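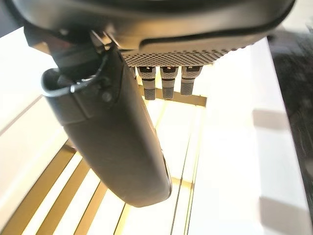 Small dark and light squares, close up.

I bought my first real sport coat at Prajapati in February, and I've now worn it enough times to have opinions. It's the Praster, their mid-weight wool two-button in navy, and it was $221 on the end-of-winter rack. I went in for socks.

If you haven't been, Prajapati is the narrow store with the brass door handle that sticks, a couple of doors down from the old bank. They measure you whether you're buying or not (I was wearing a hoodie at the time, which they made me take off). I came out at a 36 short, after years of buying mediums and assuming my shoulders were the problem. My shoulders are fine! The jackets were just too big.

So, the coat. The shoulders have hardly any padding, and I love that, since my old Budow blazer made me look like I'd borrowed it from a football coach. The Praster sits close and lets you reach for things. I can drive in it. I've eaten a very large plate of noodles in it. The wool is a bit scratchy at the back of the neck for the first week or so, especially over a T-shirt, and then it settles down or you stop noticing, I'm not sure which.

Pockets! Three outside, two inside, and the inside left one is deep enough for a phone with the jacket buttoned. The hip pockets come stitched shut, and I spent one entire dinner thinking they were fake. You snip the thread. Use small scissors and go slowly, and please don't do it in the restroom with a steak knife like I almost did.

The sleeves were too long on me, so they took them up an inch and also let out the waist a little. I'd budgeted for one alteration and paid for two, and the second one was worth it. The wait was 11 days. They'd told me a week, and I did have to call to find out where things stood — the person on the phone was nice about it, but I shouldn't have needed to call.

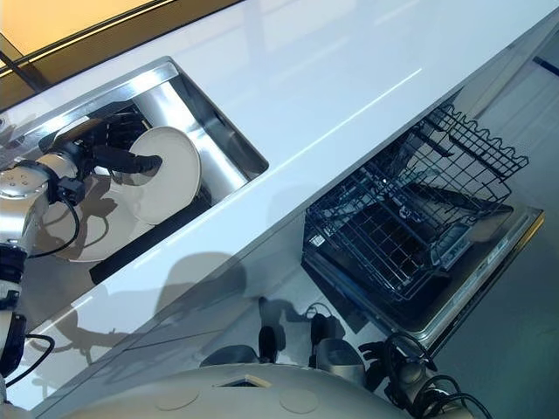

Pallavi Nautiyal says the Praster runs long in the sleeve on everybody, and that she had hers taken up twice because the first pass still covered half her hand. Her tip is to wear the shirt you'd normally wear with it to the fitting and let your arms hang like you're bored, because everyone stands up straight in front of the mirror and then slouches for the rest of their life.

I did stand up straight, and my left cuff is maybe a hair short now. Nothing I'd go back for, but I wish I'd had that advice before I stood on the little box.

Now for what I don't like. The buttons are plain navy plastic, and on a coat that's normally a good bit more than I paid, I'd hope for horn, or at least something with a little depth to it. One was already loose when I picked it up. They sewed it back on while I waited, but still. The lining is a slippery gray that crackles with static on dry days, and there's no spare button in the pocket, so if you lose one you're going back to the store.

I also tried the Eltitis while I was there, which is their fancy one. It's over $2,000 and I put it on purely for the fun of it. The collar hugged my neck like it had been poured on, and the lapels rolled in this soft way that mine don't. I'm not going to pretend I couldn't tell the difference. I took it off very carefully and bought my sale coat.

For care, I've been hanging mine on a wide wooden hanger and brushing it after I wear it — downward, with a soft brush. It hasn't been to the cleaners yet. A bad crease across the back came out overnight with the jacket hung in the bathroom after a hot shower. 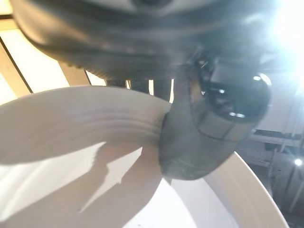

I've mostly been wearing it with gray flannels and, on weekends, dark jeans. The jeans work better than I thought they would, though I'd skip very faded ones. Brown shoes, always. I tried black once and looked like I was there to park the cars.

Four stars from me. One off for the buttons and the phone call. If you're between sizes, try the smaller one first and swing your arms around in it, and if the sale rack is still out by the front window, check behind the raincoats. Mine was back there.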